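Why I Quit Finishing Books I Don't Like
2023-03-25

I used to be a finisher. If I opened a novel, I read it to the last page, even if it took me until June and made me cranky with everyone in the house. My mother was the same way with casseroles.

What broke me was The Salt Ledger by Heikki Tikkanen, the first in his Clurnska series. It runs nearly 400 pages, and I made it to 383 before I shut it and put it in the donation bag. People gasp when I tell them that. So close! But I didn't care who inherited the lighthouse, and I hadn't cared for weeks – I was just turning pages so I could say I'd turned them. 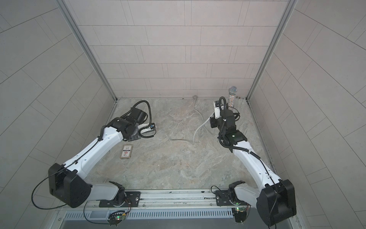

Two robot arms in a tiled booth.

My friend Peng says quitting is unfair to the writer. A slow start might be building to something wonderful, she says, and she points to Nellero, which she loved and which (I admit it) has a gorgeous final chapter. Fine. But I've read plenty of slow books that had me by the sleeve from page one. Slow and dull are different animals, and I can usually tell which one I've got by the second chapter.

And I think a bored reader is a worse deal for a writer than a quitter. When I grind through something, I get mean. I start noticing every "she let out a breath" and every storm that arrives right on time for the big argument, and then I go write a grumpy two-star review.
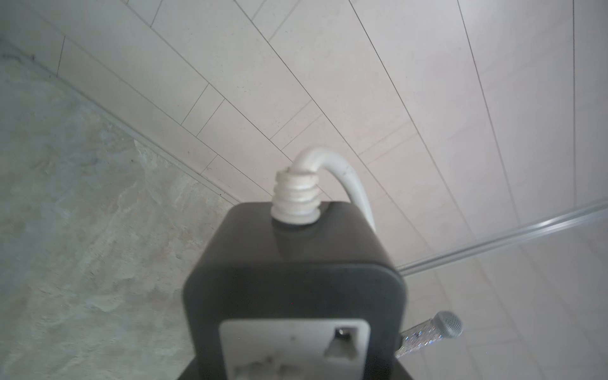 What I do now

I give a book two sittings. If I'm making excuses to fold laundry by the end of the second one, back to the library it goes. I did this with Prusta last winter, then picked it up again a few months later and loved it to pieces, so quitting doesn't have to be forever either. I was tired the first time, and it's a sad book.

I also stopped reviewing anything I don't finish. That seems only fair.

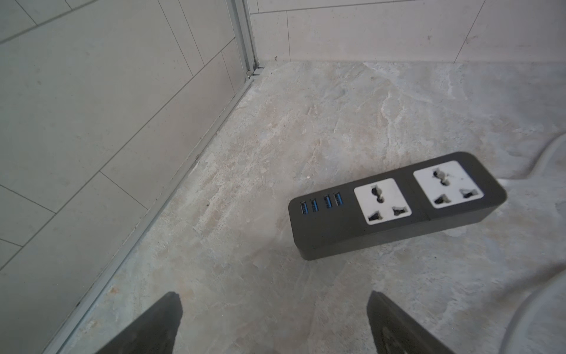

Do you make an exception for book club picks?
Only when I'm the one hosting. Otherwise I show up, say how far I got, and eat the good cheese while everybody else argues about the ending.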